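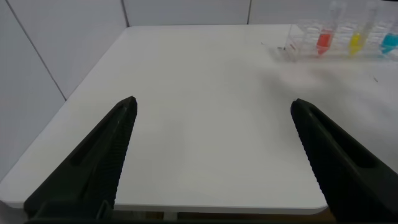
How to Set Up a Color Mixing Station with Tubes

Colored water in conical tubes makes a good first lesson in measuring and mixing. Children see three starting colors, move small amounts from one tube to another, and write down what they get. The setup takes 21 minutes if the supplies are already out. Cleanup is short.

What you need

Clear plastic tube rack with square openings
Conical plastic tubes with screw caps, 6 per pair of students
Red, yellow and blue liquid food coloring
Tap water
Plastic droppers
One measuring cup, 200 ml or larger
White table or a sheet of white paper
Paper towels
Masking tape and a pen

A clear rack is worth the extra money. With a solid rack the bottom of the tube is hidden, and that is where a small amount of liquid sits. The rack we use at Plesunia is the Liser model. Any rack will do if the tubes stand straight and don't drop through.

Making the colors

1. Fill the measuring cup with 200 ml of water.
2. Add red coloring one drop at a time and stir. Stop when you can still see light through it. Very dark water hides the mixing.
3. Pour a little into the first tube, enough to fill the pointed end and a bit more.
4. Rinse the cup and repeat with yellow, then blue.
5. Stand the tubes in the rack in the order red, yellow, blue.

Some blue food coloring comes out closer to cyan when it is thin. It still makes green with yellow. With red it gives a duller purple, so use less of it.

Setting up the table

Wipe the table and let it dry. Put the rack toward the back so sleeves don't catch it, and leave the front of the table open for droppers and record sheets. A white surface helps with reading the colors and shows spills right away. Food coloring can stain a porous top, so lay down paper if you aren't sure about yours.

Label the caps, not the sides. Tape on the side covers the liquid.

Mixing

1. Take an empty tube and stand it in the rack.
2. Add 6 drops of yellow.
3. Add one drop of red. Cap the tube, tip it twice and write down the color.
4. Add another drop of red and check again.
5. Rinse the dropper before using it in a different color.

Do the same with yellow and blue, then red and blue. Dennis Nuttall, who teaches the December session, has students save their favorite mix and trade recipes with another pair.

Cleanup

Empty the tubes into the sink and rinse them twice. A thin bottle brush reaches the point. Dry the tubes upside down with the caps off. For spots on the table, use a damp towel and a little dish soap.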